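Sensory panel participants – Plomerov crispbread range
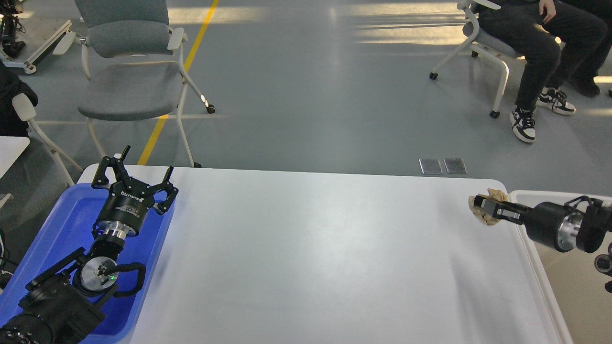

Blue tray on a white table.

Hellström Food Testing is recruiting adults for a sensory panel on behalf of Funness, maker of the Plomerov crispbreads. The panel will score samples for colour, crunch, saltiness and aftertaste. No prior tasting experience is needed.

Participants must be 18 or over, non-smokers, and free of allergy to wheat, rye, sesame or milk. People who work in food manufacturing or market research are not eligible. Applicants taking medicine that alters taste should say so on the form.

The study runs for 11 sessions, each up to 2 hours long, ending in September. Sessions are held at our Ido Street building, ground floor. Do not eat, drink coffee or wear perfume in the hour before a session. Water and plain crackers are supplied.

Payment is $468 for the full program, made by bank transfer after the final session. Participants who withdraw early are paid per session attended. Travel and parking are not reimbursed.

Selection is by a short screening test – matching basic tastes and ranking odours. Results are not given to applicants.

Applications close 12/03/2026. Send the completed form to Borghild Hovland, Panel Coordinator, quoting reference 223.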